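Winter woollies: what to bring, and how to pack it

The warm clothing collection at Sondcombe opens again in February and will run until the store at Hulleo is full. Last winter that took 19 days. We sent out socks, gloves, hats and scarves to four drop-in centres and had very little left over by the spring, so the shelves are almost bare and anything you can spare will be used.

Most of what we get comes out of people's bedrooms, and most of it has been sitting in a drawer for a year or two. If you have been meaning to go through yours, the notes below should help. They are much the same as last year's, with changes to the section on boxes and a new drop-off point at Ağca.

What we need most

Socks, as ever. Thick ones go first, and plain dark or grey pairs go quicker than anything else, but we take all colours and all adult sizes. Children's socks are welcome from size 12 upwards. We have plenty of baby socks and would ask you to hold on to those for now.

Gloves come next. The knitted sort with grip dots on the palm are very popular with people who are out all day, as they can hold a cup or push a trolley without taking them off. Mittens are fine. Leather gloves are fine too if the lining is sound.

After that, hats, scarves and thermal tops. We can take fleece blankets this year, folded and tied with string, but please bring them separately and not in the box with the small things. One blanket fills a box by itself and the sorters then have to unpack the lot.

What we can't take

Single socks and single gloves. We know it is tempting to send them in the hope that the other one turns up, and a carrier bag of them arrived last year with a note saying exactly that. They went to the rag merchant. Please have a look down the back of the radiator first.

We also can't take underwear unless it is new and in its packet, anything with a heated element, or coats. Coats are handled by the Wota shop, which has rails for them and is open until 4 pm. Duvets and pillows have to go to the tip, I'm afraid.

Getting things ready

Wash everything and dry it fully. We open boxes up to two weeks after they come in, and one damp pair at the bottom will spoil the rest. Wool can go on a cool wash if you have no wool setting. Leave out the fabric softener, as several of the centres have asked for that.

Lay the clothes out on a bed or a table and go through them in daylight if you can. Put your hand inside each sock and spread your fingers at the heel and toe. If you can see skin through it, it is worn out. Bobbles don't matter. A fuzzy sock is still a warm sock, and we have had very good ones turned away at home because they looked a bit tired. Small holes in the cuff of a glove can be mended with a few stitches, and we are glad of anyone who has the patience.

Pair the socks by folding one top over the other. Don't roll them into a tight ball, which stretches the elastic. Gloves should be laid palm to palm and held with a rubber band or a clothes peg. Hats can go in flat.

Boxes

Small cardboard boxes are best, of the size you might get with a pair of shoes or a delivery through the post. Last year we asked for large ones and they were too heavy for some of the people lifting them, so we have gone back to small. The shelves at Hulleo are 32 centimetres apart, and a box with its flaps closed needs to fit under that.

Socks go in first, then gloves, with hats on top. Leave any tissue paper out. If you have something still in its original packet, put it at the very top where it can be seen, as new items are listed separately. Fold the flaps over and under each other and leave the tape off. We only have to cut it again.

Write on one of the flaps what is inside, in pencil or pen: "socks, men's" or "mixed gloves and hats" is enough. You don't need to put your name. If you would like the box back, write "return" next to it and we will leave it by the door at the drop-off point for a week.

Where to take it

The main drop-off is still the side entrance at Sondcombe, open from 11 in the morning until early evening. Ring the bell and wait a moment, as the sorting room is at the far end of the corridor. The new point at Ağca is a cupboard inside the porch, which is unlocked during shop hours. It holds nearly 12 small boxes, so if it looks full, please take yours on to Sondcombe and don't leave it on the step. Anything left outside overnight gets wet and has to be thrown away.

If you can't get to either, we can collect from addresses in the village. Put a slip through the Sondcombe letterbox with your address and the number of boxes. Collections are made in the late afternoon.

Help with sorting

We are short of people for the second half of the collection. The work is done sitting down and takes a couple of hours: opening boxes, checking pairs and putting them into the right crate by size. There is a kettle. Slips for this can go through the same letterbox, marked "sorting", with a note of the times that suit you.
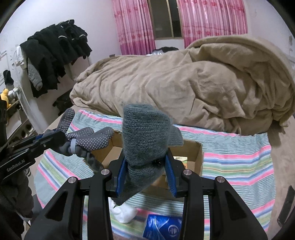
Grey sock, grey glove and an open box: going through the winter things on the bed.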